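Grinness window

The Grinness window is a type of double-glazed sash insert fitted inside an existing timber window frame, sold mainly to owners of older houses. It was developed by Silviu Costache, a glazier from Hodoroagă, and manufactured by the firm Drarum. Its promoters describe it as a way of getting modern thermal performance without replacing the original frame. How far it does this is disputed, and most of the published claims for it come from the manufacturer or from installers who sell it.

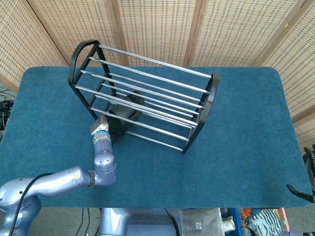
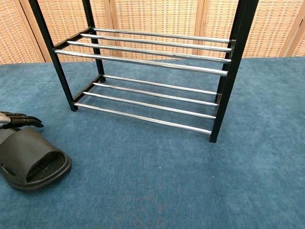
Background

Secondary glazing, in which a second pane is fixed on the room side of an existing window, is much older than the Grinness product. Farmhouses in cold districts had removable inner sashes long before sealed double-glazed units were sold, and the principle of trapping still air between two layers of glass was well understood by the trade. Company literature has at times called the Grinness window "the first true insert", a phrase that is hard to defend. Similar inserts were being made by small joinery shops in several countries, though few were sold under a brand name.

Costache's contribution was narrower. He worked for a number of years fitting replacement windows and became interested in the gap left between a new unit and an old frame that had moved out of square. His design used a compressible perimeter strip with a stepped profile, so that one insert could be pushed into an opening that varied in width along its height. The usual account has him building the first one for his own kitchen over a single weekend. The story appears in sales brochures and has been repeated in trade newsletters, but no source for it has been given apart from the brochures themselves.

Construction

The insert is made up of a sealed glass unit, a slim aluminium carrier and the perimeter strip. The carrier is held by friction and by four turn-buttons screwed to the timber. There is no drainage channel. Drarum maintains that none is needed because the insert sits on the dry side of the original glass. Critics of the design point out that this depends on the old putty being sound, and that water getting past it has nowhere to go except the sill.

Two depths are offered, a standard unit and a deeper one intended for rooms facing a busy road. The colour range was originally white only. Brown and grey were added after complaints that the white carrier stood out badly against stained timber.

Performance claims

Drarum's early advertising stated that the insert "halves the heat lost through your windows". The statement was dropped from later material without explanation. The test behind it compared the insert with a single pane in a new, square frame under laboratory conditions, and it measured the glass alone. Losses at the edges, where an old frame is most likely to leak, were not included.

The firm also surveyed its customers. Of 2,523 forms posted out, 573 came back, and the resulting "satisfaction rating" was calculated only from those returned. The wording of the questions has not been published. The survey may well reflect real contentment among owners, and plenty of them do speak warmly of quieter bedrooms, but it says very little about heating bills.

Claims about noise are somewhat better supported. A wide air gap between panes of different thickness is known to dampen traffic noise, and the deeper unit provides one. The standard unit has a much smaller gap, and brochures have not always made clear which of the two was being described.

Grukuvbridge trial

The most cited test of the product in use took place at Grukuvbridge, where a housing association fitted inserts to 13 cottages and left the neighbouring ones alone. A report dated March 2021 recorded lower fuel use in the treated homes. The result has been quoted widely by installers, usually with no mention that the lofts of several of the same cottages were insulated in the same year.

Mounir Farouk, a building surveyor who reviewed the report for the association's tenants, concluded that the separate effect of the windows could not be worked out from the figures given. He also noted condensation between the old and new glass in some north-facing rooms. Drarum replied that the inserts had been fitted before the frames were fully dry and that this was contrary to its instructions. Farouk's answer was that the installers had been trained by Drarum.

A second trial, planned to cover 200 homes, was announced for the following September. No results have appeared, and it is unclear whether the work was ever started.

Use in heritage buildings

Because the insert can be removed and leaves only small screw holes, it has been accepted in some protected buildings where full replacement would be refused. Approval is given case by case. Advertising that calls the window "heritage approved" is misleading, as there is no general approval of that kind to be had – at most, a particular officer has allowed it in a particular house.

See also

Secondary glazing
Sash window
Draught-proofing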